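Greifer am Küchenmodul, Teil 8: Kabelführung und Totzeit
05/06/2020

Nach dem Umbau der Z-Achse lief der Arm zwar wieder referenziert, aber die Wiederholgenauigkeit am Greifer war schlechter als vorher. Die Ursache lag in der Zuleitung. Bei weit ausgefahrenem Arm zog die Kabelschlaufe am Flansch, und der Regler hielt dagegen. Im Log war das als konstanter Offset im Motorstrom zu sehen, den ich zunächst für Reibung im Getriebe gehalten hatte.

Die Schlaufe ist jetzt länger und sitzt oberhalb des Querträgers. Zugentlastung aus PETG, zwei Kabelbinder, fertig. Der Halter von Olumer, den ich ursprünglich vorgesehen hatte, passt wegen des Lochabstands nicht und liegt wieder in der Kiste.

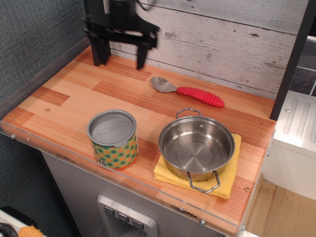 Ausgabe 33, Seite 6

Als Testobjekte dienen weiterhin der Löffel mit dem geriffelten Griff, die Dose und der Edelstahltopf auf dem gelben Handtuch. Der Topf ist der schwierigste Kandidat. Seine beiden Drahtgriffe bieten wenig Fläche, und der polierte Boden spiegelt so stark, dass die Tiefenschätzung dort unbrauchbare Werte liefert. Ich maskiere den Innenraum deshalb komplett und suche nur noch nach den Griffen.

Der Löffel liegt flach vor der Rückwand. Der Anfahrpunkt muss so gewählt werden, dass die Finger senkrecht absenken und nicht gegen die Bretter laufen. Dafür gibt es in der Konfiguration jetzt eine Sperrzone mit eigenem Geschwindigkeitslimit.

Zur Totzeit: Zwischen Sollwert und erster messbarer Bewegung lagen bisher etwa 33 ms. Osaze Chukwu aus der Werkstatt hat vorgeschlagen, die Abfrage der Endschalter aus der Regelschleife in einen eigenen Thread zu verlagern. Das habe ich umgesetzt. Der Code liegt im Zweig "gresari", die Parameterdatei ist mit Revision 1.357 eingecheckt. Wer noch die alte Datei verwendet, muss das Feld für den Fingerabstand von Hand nachtragen, sonst bricht die Initialisierung ab.

Offen sind noch die Kalibrierung der Fingerkraft und ein sauberer Not-Halt über das zweite Relais. Das Relais ist bestellt.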